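4.2 Before you hand over to the arms

I've set up the Findari bench more times than I can remember, and I still do this bit in the same order every time. Please do the same, even when you're in a hurry!

1. Tape out the keep-clear line 900 mm from the base of each arm. Bags, coats and chairs stay behind it.
2. Set the speed limit to 30 per cent for the first run with any new set of objects.
3. Press the stop button once, check that both arms go slack, then reset it.
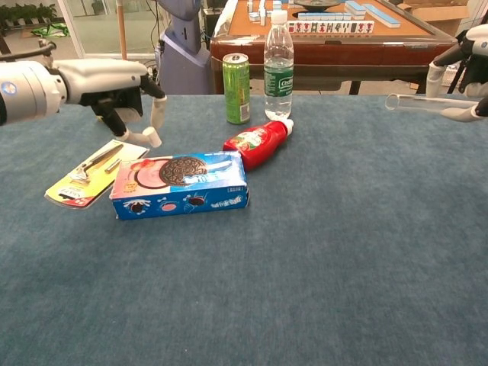
4. Go round the objects by hand before you start. I check for sharp edges, loose caps and anything that would make a mess if it got squeezed - sealed packs are fine, open ones aren't.
5. Glass gets its own run at low grip force. Pick profile 234 from the Fincombe menu and leave it there until the glass is back in its rack.

Caution: never reach in to straighten something while the arms are live. Stop first, then tidy.

Note: if you see code 842, the grip limit hasn't loaded. Restart the controller, and if it comes back, ring Wumpini Sarpong before you try again.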